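Zatwood Menswear Fit Notes
Data card and README, version 2

Maintained by Sơn Tiêu and Zinash Workneh
Last revised 07/10/2024

Summary

Zatwood is a table of measured garments. It holds 2,145 records, each one a single tailored jacket, waistcoat or pair of trousers, measured flat by hand and described in a short note. The records were gathered from alterations work and from private wardrobes. The set is meant for people who study sizing, cut and the drift between the size printed on a label and the cloth behind it.

Version 2 replaces version 1 entirely. Do not merge the two. Record numbers were reassigned and the shoulder measurement was redefined (see Changes).

Contents of the archive

garments.csv - one row per garment
alterations.csv - one row per alteration, joined on garment_id
notes.txt - free-text notes, one per garment, in the same order as garments.csv
codes.txt - the meaning of every short code used in the tables

All files are UTF-8 with Unix line endings. Decimal points are full stops. Missing values are left blank. A zero is a real zero.

Main fields in garments.csv

garment_id: integer, unique, never reused.
type: JKT, WST or TRS.
label_size: as printed, including any letter for length. Not normalised.
chest_half: centimetres, armhole seam to armhole seam, buttoned.
shoulder: centimetres, sleeve seam to sleeve seam across the back, just below the collar.
back_length: centimetres, from the bottom of the collar to the hem, collar excluded.
sleeve: centimetres, from the shoulder seam to the cuff edge.
waist_half: centimetres, fastened.
rise_front: centimetres, trousers only, from the crotch seam to the top of the waistband.
hem_half: centimetres, trousers only.
cloth: WOO, LIN, COT, MIX or UNK.
construction: CAN (full canvas), HAL (half canvas), FUS (fused), NON (unstructured) or UNK.
lapel_width: centimetres at the widest point, measured at a right angle to the fold.
source: NAD, CAR or DAL.

Sources

NAD: Nadus, an alterations workshop. Garments were measured at intake, before any work was done. Customer details were never copied into the table.
CAR: Caren, a second-hand tailoring shop. Garments were measured when they were listed for sale. This source has the widest spread of decades and the largest share of UNK in construction.
DAL: Dalisay, a small made-to-measure house. These are finished garments from its own sample rail. Label sizes are blank for most of them.

Measuring procedure

Each garment is laid face down for back measurements and face up for the rest. Creases are smoothed by hand. The cloth is not pulled. A fibreglass tape is used and readings are rounded to the nearest half centimetre. Tapes are checked against a steel rule each June and replaced if they have stretched.

A group of 200 garments was measured twice, once by each maintainer, without sight of the first reading. Where the two readings differed by more than one centimetre the garment was laid out again and a third reading was taken. The third reading is the one in the table. Both originals are kept in the column remeasure_log.

Chest and waist are stored as half measurements. Doubling them gives the garment, which is larger than the body it was cut for. Ease is not recorded and should not be guessed from label_size. 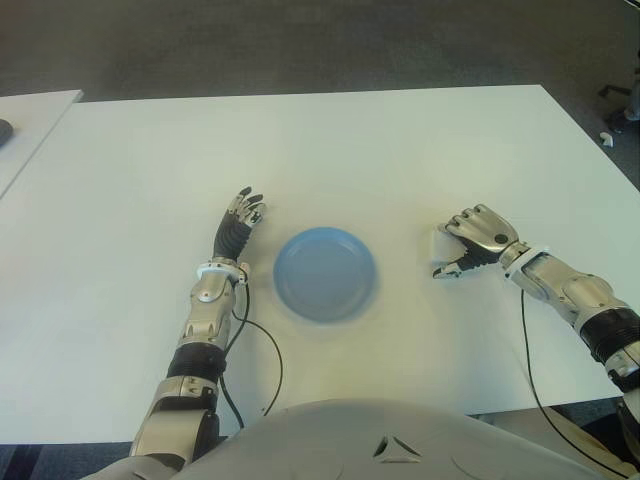 Trousers with pleats are measured with the pleats closed. Side adjusters are set to their loosest position before waist_half is taken. Braces buttons are noted in notes.txt but have no column of their own.

Waistcoats have no shoulder value. A blank there is expected and does not count as missing data in the completeness check.

Changes from version 1

shoulder was taken along the seam of the yoke in version 1 and is now a straight line across the back. The old values cannot be converted.
30 records were withdrawn as duplicates, mostly suits entered once as a set and again as separate pieces.
MIX now covers every blend. Version 1 split blends by main fibre, but the care labels were too often absent for this to hold up.

Known problems

Knitted jackets are under-represented and their readings are less steady than those for woven cloth.
Dates of manufacture are estimates unless a tailor's ticket was found in the inside pocket. The column date_basis gives T for ticket and E for estimate.
Lapel width for shawl collars is measured at the fullest part of the curve and should not be compared with notch or peak lapels.
Sleeves from NAD may have been shortened by an earlier workshop. Old stitch lines are noted where they were visible - many were not.

Terms of use

Free for study and teaching. Commercial pattern work needs written permission from the maintainers. Cite as Tiêu and Workneh, Zatwood Menswear Fit Notes, version 2.

Corrections

Send the garment_id, the column and the reason. Corrections are collected and applied at the next release. Published files are not edited in place.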